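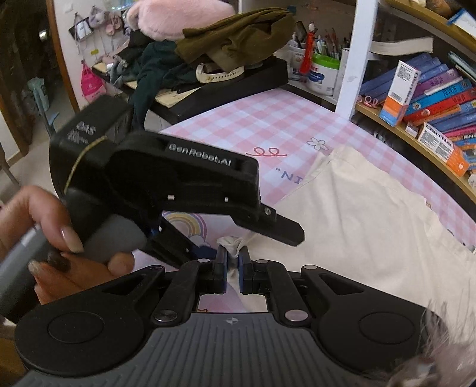 ## Folding notes, cream piece, checkered table

May, entry started 4:30 in the afternoon. Continues the cotton pages in the Murnham binder.

Setup: pink and white checkered cloth on the table, left on for the whole session. Item under test is the large cream one. Starting condition is spread out over the right half of the table with the stitched seam at upper left. Soft wrinkles left in, no ironing before the first fold. Zubaida wants the wrinkles kept as part of the starting condition, as they will be there in any normal laundry pile.

Procedure as run:

1. Spread the piece by hand. Smooth from the center out, one pass only.
2. Find the seam and use it as the reference edge. All folds are measured from it.
3. Pick up the near corner, bring it to the far one, lay down, release.
4. Second fold at right angles to the first.
5. Press flat with the palm for 4 seconds. Measure.

Target after step 5 is a rectangle 46 cm on the long side. Tolerance has not been agreed. Rok wrote 1 cm on the board and Ama wrote 2 next to it. I used 2.

### Observations

Pale fabric bunches at the pickup point. If the pinch takes in more than one layer, the end crumples and the crease carries through to the second fold. A shallow pinch at the hem gives a cleaner line but slips more often. I have no good number for the slip rate yet – the tally sheet has two columns with the same heading and Aqeel and I filled them in differently.

The corner near the center right tends to stand up after spreading. Pressing it down by hand before step 3 helps for a short time. It comes back up during the first fold if the cloth underneath shifts.

The table cloth does shift. It drags with the item when the pull is low and toward the body. Clips at the two near table corners reduced this. Tape was worse and left residue on the underside of the cloth (cleaned off, no stain).

Contrast is fine. Cream on pink and white check is easy to read at the seam edge, less easy along the plain edge where the item lies over the white squares. Tanveer suggests the Sisteder cloth, solid dark green, for comparison. It is narrower than this table and would leave the right end bare.

### Open items

- Weigh the piece. Label on the bag says 400 g, but the bag has been reused.
- Wash before next session with the Swati detergent, half dose, no softener. Softener changed the slip on the earlier towels.
- Rewrite the tally sheet with one column for pinch depth and one for result.
- Ask Ama whether the seam reference holds for pieces with seams on both sides.
- Clips: two more needed. The Curneck box has the wide ones.

Session length was about 30 minutes with setup. Next run starts from step 2 with the corner pressed down first, same item, same cloth, clips on. If the long side is still outside 2 cm, swap the order of the folds before changing anything else.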